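Wine lists have got too long, and I say that as someone who used to brag about how many bottles I'd tried in a year. Last month I sat down at a place near the harbour and the waiter handed me a folder. A folder! It had 624 wines in it. My sister had picked her entree, eaten the bread and started on mine before I'd made it out of the whites.

I ended up ordering the second-cheapest riesling, same as everybody does, and it was fine. But I felt a bit cheated. Someone had gone to all that trouble with the cellar and I'd used it like a petrol station fridge.

Compare that with Cabello, the little cellar door I drove out to in April. They pour two wines. One white, one red, that's your lot, and if you don't like either there's tap water and a nice view of the dam. Flurina Oberholzer makes them both (she makes 900 dozen in a good year and sells the lot by spring) and she talked to me for most of an hour about one block of grenache, which I'd normally have skipped straight past. I came home with a case. I've never bought a case of anything out of a folder.

Now, I know the argument for the big list. Choice is good, small growers need somewhere to be seen, and a keen drinker wants to poke about in the odd corners. I like odd corners too! But a small grower on page 31 between two famous names isn't being seen by anyone. Give her one of 12 spots on a single sheet and have the staff taste it before service, and she'll sell more in a weekend than the folder sells in a year.

What I'd like is a list that somebody has argued over. Leave things off. Change it when the weather turns. If I ask what's good with the lamb, tell me, and don't ask me what I usually drink, because what I usually drink is whatever was on special.

And put the prices in a font I can read without my phone torch, while we're at it.
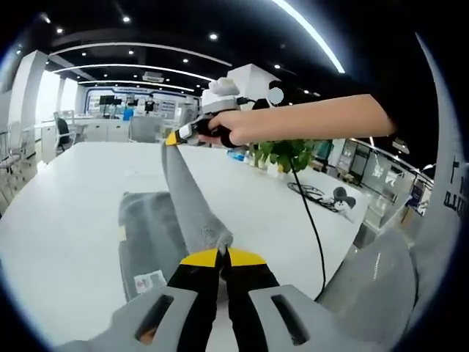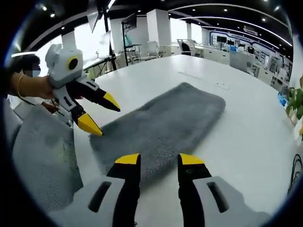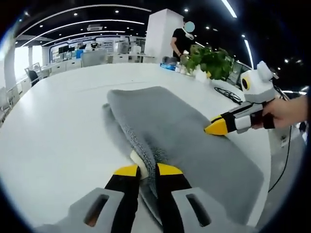
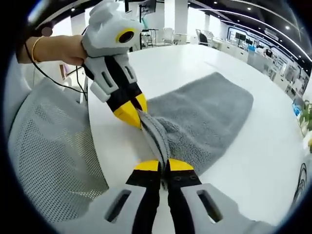
Chibuzor Fashola: I agree on the folder, but a dozen is too mean. We had a short list at our local and by winter the regulars were bored stiff and bringing their own. Somewhere near 40 would suit me, with a few older bottles out the back for people who ask. Totally with you on the lamb question, though.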